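Ticket 692: Finger comparison at vanity station, Urnus project
Status: Open
Reported by: Eduardo Correia
Assigned to: Amândio Loureiro
Components: stock parallel fingers; Fekete extended fingers; Cusorel controller, release 6

Summary
The Cusorel controller reports "grasp width out of tolerance" when the arm is sent to pick up small containers from the countertop. The fault was logged in 6 of 50 attempts with the stock fingers. Fekete fingers have not yet been tested.

Entry 1, E. Correia, 09:10
The arm was moved to the approach pose over the faucet and the finger zero was read from the controller log. 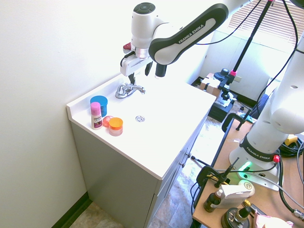 The zero reading was within limits. The width fault is therefore not attributed to homing. Please confirm whether the tolerance table was carried over from the Fitix installation in September.

Entry 2, A. Loureiro, 11:35
Confirmed. The table was copied without change and assumes a minimum object width of 44 mm. Flat jars fall below this value. A corrected table has been uploaded for review.

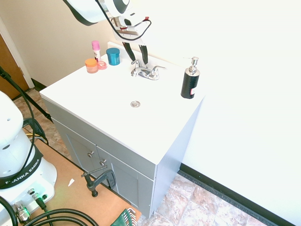 Gripper above the faucet, fingers slightly open.

Entry 3, E. Correia, 14:20
Received. The stock finger series will be repeated with the corrected table before the Fekete set is mounted. Container positions are to remain unchanged between the two series. This ticket stays open until both results are attached.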